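Progress report no. 2 to the Karppinen fund
Project: Comparison of hand-held grippers for small-part handling
Prepared by: Kimie Kaneko, Grurden, Janville office
July 25, 2018

1. What we promised for this period

In the work plan we said that by the end of this period we would have the yellow-tip fingers tested on the large table, a first comparison with the older Clustley fingers, and a decision about the camera position. The first two are done. The third is done in part, and I explain the delay in section 4.

2. Work on the table

We recorded 3338 attempts in this period. The plan asked for 3000, so we are a little ahead. An attempt is counted from the moment the operator starts to move toward the part until the part is released or dropped. We record the dropped ones also, and they are kept in the same folder with a mark in the log.

Most of the attempts were made with one operator and one gripper. From the middle of the period we also tried sessions with two grippers at one table, each held by a different person.

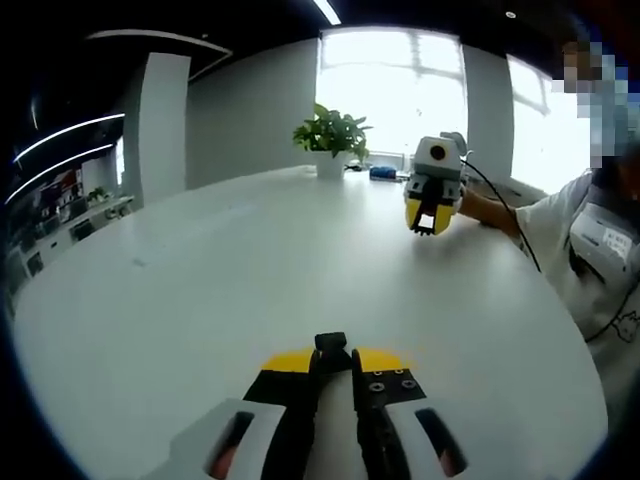
These sessions take more time to prepare. Both operators must agree who goes first, and the clocks of the two recorders must be set again after each break. In the first sessions we forgot this, and 186 attempts could not be matched between the two grippers. I have taken them out of the comparison, but they are included in the total above. We now have a short checklist, and the problem did not come back.

3. Comparison of the fingers

The Clustley fingers have a flat tip. They are strong and hold a box or a bottle very well. With thin parts lying flat on the table they are weaker: the tip pushes the part away before it can go under it. The yellow tips are angled, and the operators find it easier to bring them down close to the surface. For thin parts I recommend that we continue only with the yellow tips.

For heavy parts the result is not so clear. The yellow pads are softer, and when the part is heavy it can turn a little between the fingers. We did not measure this turning yet. I would like to do it in the next period with a simple scale drawn on paper.

The hardest parts in our set are the plastic buckles. They are small and black, and the shape is not the same on the two ends, so the operator must decide from which side to take them. We place one at a time in front of the gripper.

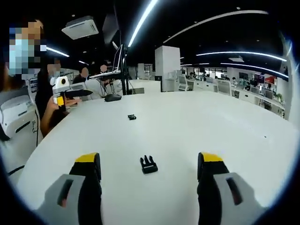
Figure 2. Gripper with yellow tips open over the table, with the pronged half of a side-release buckle between the fingers.

Operators who are new to the tool usually close the fingers too early on the buckle. After one day of practice this is much better. I ask that the practice day be counted as project time for each new operator.

4. Camera position

We wanted to choose between the high and the low position of the camera on the gripper. The low position shows the tips better, but the brackets came late from the supplier and one of them did not fit. A new one is ordered. Until it comes, all recordings use the high position. Strong light from windows is also a difficulty for the exposure, and we will compare recordings with blinds open and closed.

5. Budget and next steps

Spending is within the plan. The only extra cost was a second set of yellow pads. We ask to move the unused travel money to parts and brackets, same total.

Next we will finish the camera test, measure the turning of heavy parts, and repeat the buckle work with two operators. The final comparison will be sent in December as agreed.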